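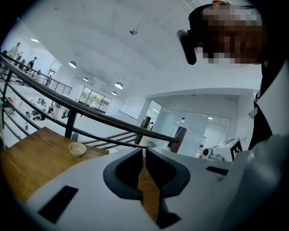
The first thing I learned at Culton is that a gripper can lie to you. Ours did it for most of August, and I believed every word! The software would swear the fingers had closed all the way while there was still a gap between them, and on a pair of curved, claw-like pads like these you don't spot that unless you stop and stare straight down at them. So I'd reach for a little beige bowl on the table, get a lovely green light, and lose it anyway (I went through 10 bowls, sorry, Protcombe kitchen).

Search this site Enter keyword

Dilruba Marikar was the one who finally pulled the logs. We'd done 700 grasps that month and 400 of them had a closing width that never changed, even by a hair, which should have made me suspicious weeks earlier. The sensor had frozen, and the Sokard software was happily repeating its last good number. She added a check that stops everything after 2 identical readings, and I grumbled, and then it caught another one before lunch.

Print this article | E-mail to a friend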